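Home | Projects | Reports | Contact

Vitamin C in Fruit Sold in Plilthorpe

For our chemistry project we wanted to know how much vitamin C is lost when fruit is peeled and left out. We bought tangerines from the Stefanou store and juiced them at set times. Each juice sample was titrated with iodine, using starch as the indicator. We tested 81 samples, but one flask was spilled, so the results use 80.

Fresh juice had the most vitamin C. Fruit peeled the night before needed less iodine in every set. Fruit left in its skin for the same time changed very little. We repeated the first set after we found the iodine bottle had been left in sunlight.

Peeling was done by hand, and the white pith was left on. 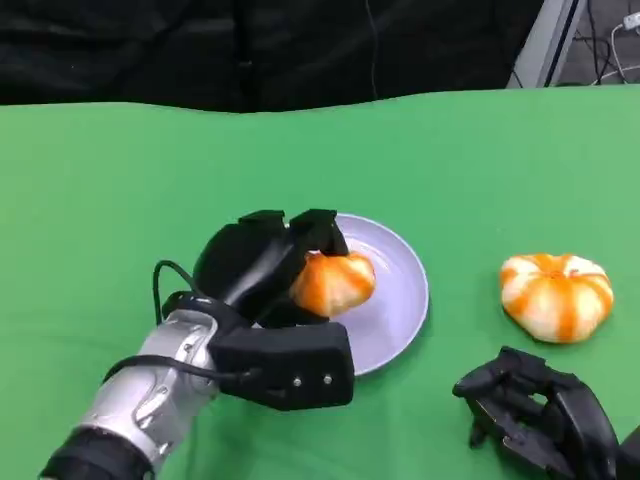 Tamara Pavliuk thought we should have weighed each fruit before juicing, as small ones may start out with more vitamin C per gram. We did not do this. If we repeat the work in September, we will weigh the fruit first and add lemons.

The iodine solution and starch cost 5 dollars.

Related reports
Dye Fastness in Ratine Yarn
Hardness of Plilthorpe Tap Water
Growing Cress Under Colored Light

Last updated: 25th July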